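sani-rim — README

Rim detector + approach planner for open-top containers, runs on the wrist stream. Part of Inora. Maintained by Josée Fraser, planner bits by Asnakech Tefera. Last real cleanup was July, sorry.

Status: works on our arm. Ported to Piritz on Thursday, not tested much.

What's in the repo
detect/ — ellipse fit on the rim
plan/ — approach poses, jaw offset
replay/ — runs a logged clip thru both, no arm needed 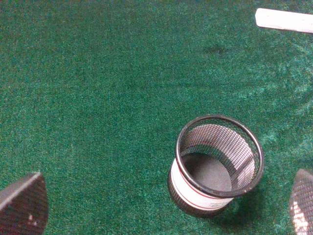
Does it need a depth camera?
RGB only. Rim diameter goes in the config and range comes from the ellipse fit.

Running it
Set the config path, start replay first, then live. Replay wants 14 frames before it prints a pose — that's the smoothing window, change it in detect/window if you're in a hurry.

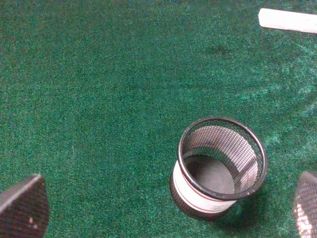

Live mode publishes a pose every 200 ms. If the fit residual goes over 2 px the planner holds the last pose and logs HOLD. Too many HOLDs and it backs off, you have to restart by hand for now.

Known issues
Finger mask is static. Recalibrate if you swap fingers or you'll get fits on the jaw edge.
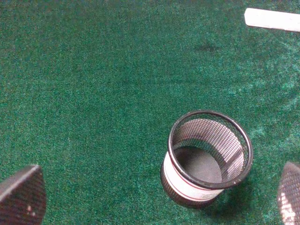 Edge filtering is the weak part. Old version took every strong contour and then argued with itself. Now we keep the outermost closed ellipse and drop the rest, so the red stripes on the label band don't get picked up as a second rim. Shadow side still noisey. Asnakech has a branch for it, not merged.

TODO
auto restart after backoff
tilted cups
docs for plan/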